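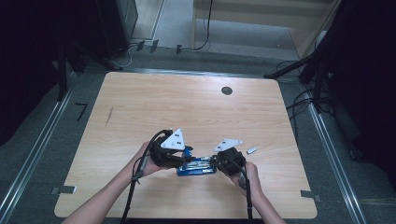
Attachment 1: both grippers on the blue tool set, tool-opening task, bench 2

Ticket 263
Project: Andcombe student manipulation project
Opened by: Lilian Kinyua
Assigned to: Makis Drakos
Status: Closed
Subject: Left gripper width drops out during two-handed tasks

Problem as reported (Lilian)
When I record the tool-opening task, the left gripper's opening width goes to zero for a moment and then comes back. The right gripper is fine. It only shows up when both grippers are on the same object. Single-hand pick and place records clean on either side. I lost most of a morning of recordings to this, so please don't start the training run on the March folder until it's sorted.

Software is the current Cemix logger, default settings. I restarted the logger and the PC and got the same result both times.

Makis, 9:40
Can you send me one bad recording and one good one? Also, which port is the left cable in?

Lilian, 9:55
Both are in the shared folder under "width dropout." Left is in the front port on the hub, right is in the back port. The dropout comes when I turn my left wrist in to get the jaws onto the end of the tool set.

Makis, 11:10
Looked at both. In the bad one the width reads zero for nearly 500 milliseconds, and the timestamps keep going. So the logger isn't freezing. It's getting no width value from the left side and writing zero in its place. That is a separate bug and I'll open a ticket for it. It should write a blank.

Please try these in order and write down what happens:
1. Swap the two cables at the hub. Leave the gripper ends alone.
2. Swap the cables at the gripper ends as well, so each gripper has the other one's cable and its original port.
3. Run the task with more slack in the left cable.

Lilian, 1:25
Step 1: dropout still on the left gripper. So not the port.
Step 2: dropout moved to the right gripper. Left is clean.
Step 3: put the cables back first. With more slack it happens less, but it still happens if I turn my wrist far enough.

Makis, 1:40
Then it's the cable. Most likely a break close to the plug at the gripper end. Don't tape it. There are spares in the drawer marked Brornlow, use one of the short ones.

Lilian, 2:50
Replaced the left cable. Recorded 30 runs of the tool-opening task, turning my wrist in as far as it goes on every one. No dropouts. I also ran the marker plate check on both sides and it passed.

Makis, 3:05
Good. Delete this morning's two-handed recordings, keep the single-hand ones. Put the old cable in the scrap bin with a knot in it so it doesn't go back in the drawer.

Resolution: Left gripper cable replaced. Affected recordings removed from the March folder. Zero-fill bug moved to its own ticket.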